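1/ A few posts about automation in our workplace, because people keep asking me whether the robot took somebody's job. I am Maiara Arruda, I work on the night preparation team at Trokgate.

2/ We began to plan the robot station in February 2023. In the first step there was no machine on the floor, only simulation. My colleague Mirela Assunção built kitchen scenes and we practiced the handling work in them.

3/ I was 5 years at the packing counter before this. My hands know how hard to hold a thing. To explain this to a program is difficult - I had to learn words for what I did without thinking. 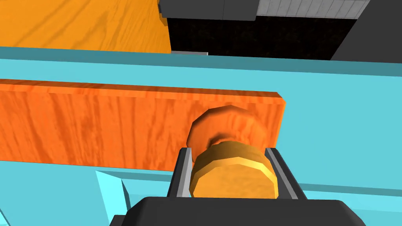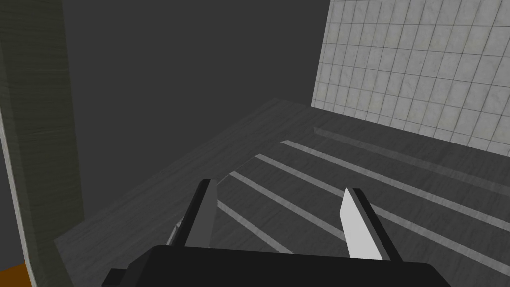
Gripper in our simulated kitchen: holding a small part in the first picture, open over the counter in the second.

4/ What changed for us: two people moved from lifting to checking. The shift is now calmer, but it is also more lonely. Before, we talked across the counter. Now I mostly look at a screen, and Janaína Rangel sits in another room.

5/ The training took 90 hours for each person, and it was paid. We had to ask for this twice. If your company plans something similar, please ask early, and ask to have it in writing.

6/ One thing I still don't like: when the program fails, the report has my name on it. We discussed this with the manager and in March it goes to the works meeting.

7/ Nobody on my team lost the job until now. I can't promise it for next year. I will write again after the meeting.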